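How Does News Get on the Radio?

Have you ever been in the car when the music stops and a voice says, "It's nine o'clock, and this is the news"? Two minutes later the music is back. It sounds so easy! But a whole lot of people have been rushing around to make those two minutes happen.
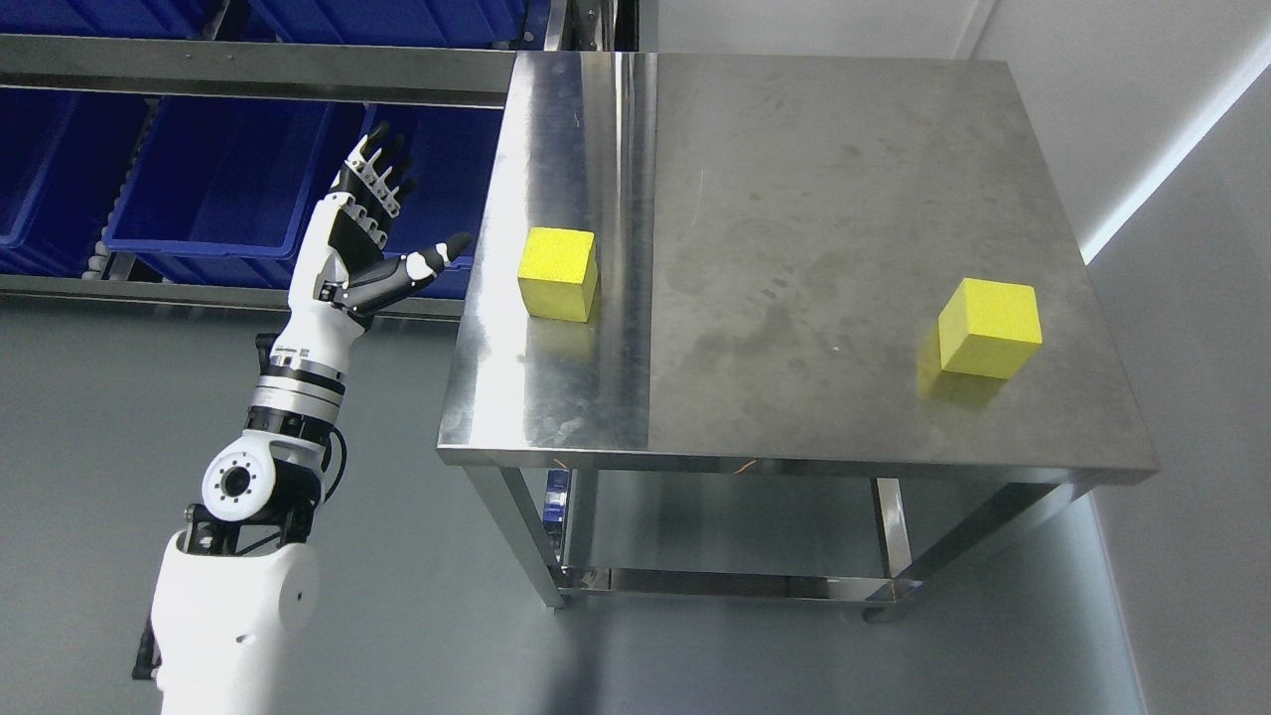
Page last changed: 2023-05-16

Let's start with the reporter. At Felport Radio, one of the reporters is Domenica Rainer. If a bridge is closed or a new playground opens, off she goes with a microphone and a notebook. She asks questions that begin with who, what, where, when, why and how. Then she asks somebody else the same things, to check that the answers match!

When someone talks into her microphone, she records it. Later she picks out the best bit, maybe just one sentence. Radio people call that bit a "clip."
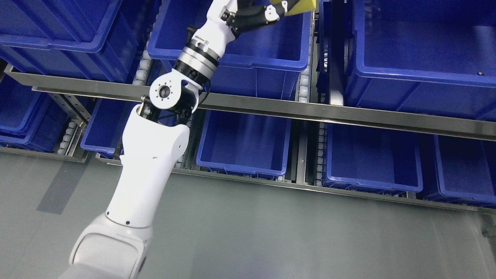
Next comes the writing. Radio news has to be short, because you can't go back and read it again if you missed something. Most stories at Felport get only 30 seconds. Try reading out loud for that long and you'll see how few words fit!

The editor, Hubert Zwahlen, looks at every story before it goes out. Is it true? Is it fair? Is that name said right? He also chooses which story goes first, and sometimes he changes his mind with only 36 seconds to go. Yikes!
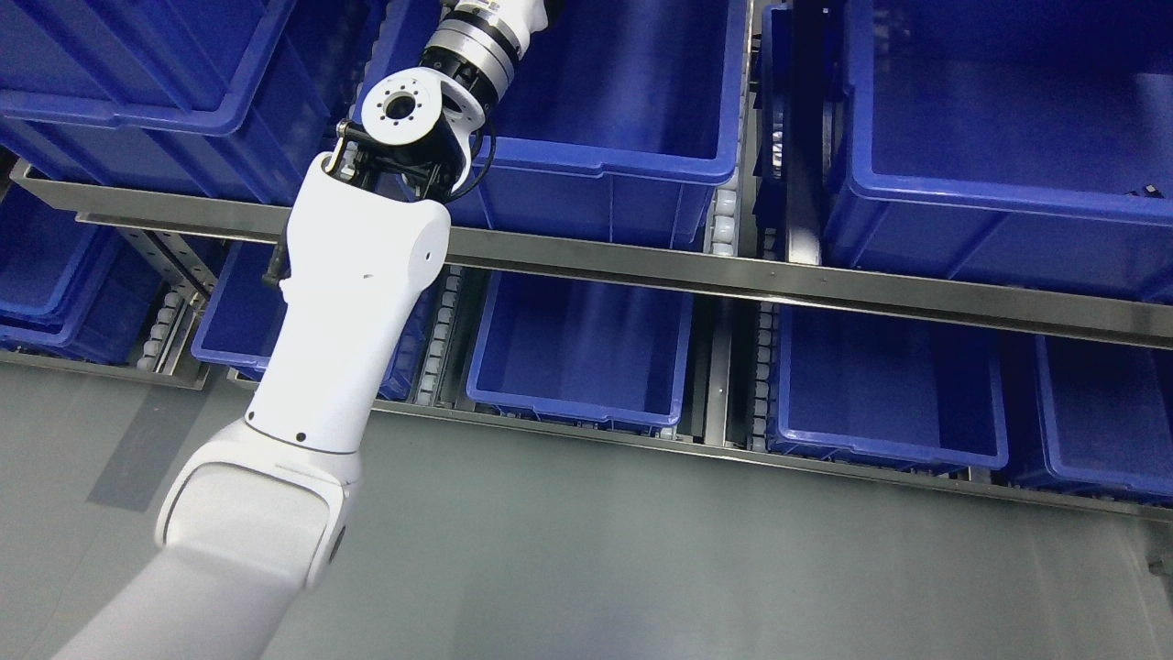

Then the newsreader sits down in the studio, a quiet room with soft walls that soak up echoes. A red light comes on, and that means the microphone is live. No sneezing, please! The voice turns into an electrical signal, goes to a tall mast, and flies out as radio waves to kitchens, cars and bedrooms all over town.

Try it yourself: write one piece of news from your street, read it out loud, and time it with a clock.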